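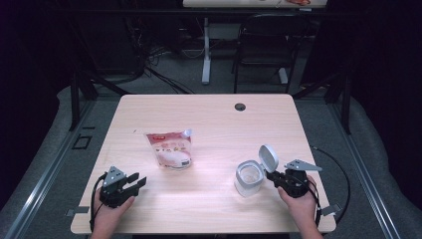
The pouch and the tub, with a gripper in each hand.

Another afternoon of teaching by example. I've been doing these sessions since November and people keep asking me what I make of it, so I'll try to write it down before I talk myself into being polite.

The task on the day was about as dull as they come. One spouted pouch in white and pink, one small white tub with its lid up, and a person holding two grippers, going through the same little job with them over and over. You reach, you close the fingers, you shift the thing, you let go. Then you put it all back and go again. The learning system is supposed to take in all of this and come out the other end able to handle pouches and tubs it has never met. Maybe it will. I'd like to see it before I clap.

My first grumble is the counting. The target on the sheet for this task was 98 good examples, and I asked Fulvio Ruggiero where 98 came from. He said it was what was left over after the other tasks had been shared out. Fair enough, at least he told me straight. But then the number goes into a slide, and by the time it reaches Menell it has turned into something that sounds worked out. The whole set stands at 1202 examples now. I have no idea if that is a lot. I've asked three different people and got a shrug, a "plenty" and a "nowhere near".

Second grumble, which Essam Naciri and I have had out more than once. What is a good example? If I fumble the pouch and then recover, is that a bad one to be thrown away or the most useful thing I did all day? Essam keeps them. Fulvio bins them. They were both labelling the same batch last month. So the machine is going to learn from a pile that two sensible people sorted by opposite rules, and then we'll be puzzled when it dithers.

A pouch is a nasty thing to pick up, by the way. I don't mean this one in particular, I mean the lot of them. Grab one low and the top flops over, grab it by the spout and it swings. With your own hand you never think about it. With two stiff fingers you think about nothing else, and after an hour or so I notice I've settled into one way of doing it that works and I stop trying the others. Everyone does. You get quick, and the examples all start to look like each other. The sheet loves this because the tally goes up faster.

I did suggest a rule for the Murín batch: move the things somewhere awkward every 6 goes, and swap people every 2 hours. It was agreed to, and it held until the next deadline.

To be fair to the whole business, I do think it beats writing out every movement by hand. I did that for years at Berus and I wouldn't go back. When a part turned up a finger's width out of place the arm would carry on regardless and close on thin air. Showing it what you want is plainly a better idea. My trouble is with the step after that, where a decent idea gets sold as a finished one.

There's a test coming with objects that were kept out of the set, and I've asked for the failures to be written up along with the rest. I'll post the results when I have them, whichever way they fall. If anyone reading has done this sort of collecting and has a rule for keeping or binning fumbles, leave it in the comments. Essam reads them too.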